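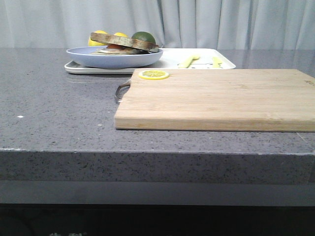 The Brelthorpe Shared Workshop invites applications from adults who wish to take part in the next stage of the Kitchen Arm Build, a members' project to construct and train a small tabletop robot arm for simple food-preparation tasks. The work is done at a kitchen counter with play food, and the present exercise is the assembly and serving of a sandwich. A sandwich stacked in the light blue bowl, with a slice of tomato between its layers, is the kind of result participants will be asked to produce, first by hand and later by operating the arm. The single slice of lemon on the cutting board belongs to a second exercise, in which one item must be picked up from a flat surface and placed on the tray without disturbing what is already there. Flat, thin pieces remain the most difficult part of the work, and applicants with patience for repeated attempts are particularly encouraged to apply.

About the project

The Kitchen Arm Build was begun by Tien-fu Tsao, who made the first version of the arm in a spare bedroom and brought it to the workshop when it outgrew the desk. The present arm is the third. It is known among members as Jimer, and the name is used throughout the build notes and on the booking sheet. The joints are driven by hobby servos, the links are printed on the workshop's own machines, and the controller runs on a second-hand desktop computer kept under the bench.

A smaller arm, named Kaneo, is held by the participant and moved by hand. Jimer follows its movements. Each attempt is recorded, and the recordings are used to train a program which will in time be expected to carry out the same task unaided. To date the project holds 159 recordings that are considered fit for use. A larger number was made, but many early ones were lost when the clocks of the two arms were found to disagree, and these have been set aside.

The project is not a commercial undertaking. All drawings, parts lists and software are available to members, and participants may take copies for their own builds at home.

Places available

There are five places in this round. Three are for participants in the recording sessions and two are for assistant builders.

Recording participants

Those appointed will attend evening sessions in pairs. One person operates Kaneo while the other resets the counter between attempts and keeps the written log. The two change places at the halfway point. No technical knowledge is required. Applicants should be able to:

– stand or sit at a counter for up to an hour, with breaks as needed;
– follow written instructions closely and repeat the same task many times;
– write a short, plain note after each attempt, including those which fail;
– stop the arm at once when asked to do so.

A raised stool is available, and the height of the operating stand can be altered. Left-handed applicants are very welcome, as almost all recordings so far have been made by right-handed members. Any applicant who would need other adjustments is asked to mention them in the application so that they can be put in place before the first session.

Assistant builders

Those appointed will help with the upkeep and improvement of both arms. The main piece of work in this round is a new gripper for Jimer. The present fingers hold round items well enough but tend to push thin ones along the surface. A design with a softer fingertip has been drawn up by Oi-ling Shek and is ready to be printed and tested. Assistant builders will also be asked to tidy the wiring at the shoulder joint, replace the worn cable clips and bring the parts list up to date.

Applicants should have some experience of at least one of the following: soldering, 3D printing, basic programming in Python, or the repair of small electrical goods. Experience gained at home is as acceptable as experience gained at work. Applicants who have built something of their own are invited to include a short account of it – two or three paragraphs will be enough – with a note of what they would now do differently.

Time required

The round begins in June. Recording participants are asked to attend one session a week. Sessions begin at 7 pm and end no later than 9 pm. Assistant builders may arrange their own hours during the workshop's normal opening times, but should be present for the first half hour of at least one recording session each fortnight so that faults can be seen as they occur.

Those who miss a session should inform their partner and the project lead as early as possible. Repeated absence without notice will lead to the place being offered to the next applicant on the list.

Expenses and membership

The positions are unpaid. Local travel costs will be repaid on production of a ticket or receipt, up to the limit set out in the members' handbook. Applicants who are not already members will be given temporary membership for the length of the round, which covers use of the hand tools and the electronics bench. It does not cover the laser cutter or the lathe, for which the usual induction must be completed.

Applicants must be 19 or over when the round begins. The requirement is a condition of the workshop's insurance and cannot be waived.

Safety and conduct

All participants will attend an induction before handling either arm. It deals with the stop button, the reach of Jimer at full stretch, and the correct order for switching the equipment on and off. Long hair must be tied back and loose sleeves rolled up or pinned. Real food and drink are not to be brought to the counter during sessions. A table and kettle are provided in the front room.

Recordings and personal details

The cameras used in the sessions are directed at the work surface. Hands and forearms will be recorded, and sound will not. Participants will be asked to sign a consent form stating how the recordings are kept and who may use them. Consent may be withdrawn at any time up to the end of the round, after which the recordings will have been combined for training and single sessions can no longer be taken out.

How to apply

Applications should be made in writing, on the form kept at the front desk or by letter, and addressed to Tien-fu Tsao, Kitchen Arm Build, Brelthorpe Shared Workshop. Please state which position is sought, the evenings on which you are free, and any experience you wish to have considered. Applicants may apply for both positions but should give an order of preference.

Those shortlisted will be invited to a short visit, during which they will see Jimer in use and may try Kaneo for themselves. The visit is not a test of skill. Applicants for the assistant builder places will also be asked to look over the Huang board, the small motor driver circuit made for the second arm and still in service, and to talk through how they would go about finding a fault in it. A drawing will be provided.

All applicants will receive a reply, whether or not a place can be offered. Questions about the recording sessions may be put to Oi-ling Shek, who can usually be found at the electronics bench after 6 pm. Questions about the build itself should be left for Tien-fu Tsao at the front desk, with a name and a telephone number.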